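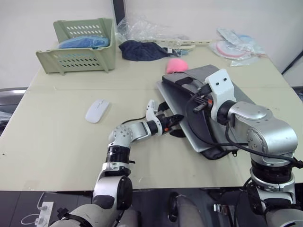 Laptop, bag, mouse and sponge on the packing table, with the green basket at the back.

EQUIPMENT NOTES: LAPTOP PACKING, REVISED

The loan pool at Zimmont now stands at 56 laptops, each issued with a padded bag and a mouse. The packing procedure was last changed when the pool was less than half that size, and several steps no longer match the bags in use. The revised version applies from April to both the Zimmont and Diria counters.

Shut the machine down fully before closing the lid. Sleep mode is not sufficient. A laptop that wakes inside a padded bag has no path for its exhaust air, and the battery will be drained by the time the next borrower signs for it.

Wipe the lid and palm rest with a barely damp sponge, wrung out over the sink and kept away from the ports and the keyboard. Sponges are replaced after 200 returns or when the surface begins to shed, whichever comes first. Do not use the abrasive side of a kitchen sponge on any casing. Two lids at Diria were dulled this way over the winter and the finish cannot be restored.

Lay the bag flat on the table and open the main zipper along its full length before the laptop goes near it. Most of the scratches logged last year ran along one long edge of the casing, consistent with a machine being forced past a half-open zipper. Insert the laptop hinge side first, lid toward the padded panel.

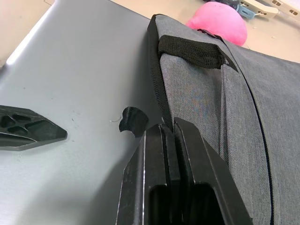

Close the zipper with one hand on the pull and the other holding the fabric taut just behind it. Fabric caught in the teeth should be backed out slowly; pulling through it bends the slider. Handle straps are to lie flat against the outside, clear of the zipper track.

The mouse goes in the front pocket, never in the main compartment, where it presses on the lid. Switch wireless models off first. Cloths stay in the basket at the back of the table and are not packed.

The Mollska bags ordered for the Cárdenas annex have a stiffer base and a shorter zipper. The same sequence applies, but the laptop has to be tilted slightly on entry. Stock at the annex is 9 bags, with no further order planned until the zippers have been through a full term of use.

Bags with a broken slider or a loose strap go on the repair shelf with a dated tag. Single sliders can be replaced in house — torn webbing cannot.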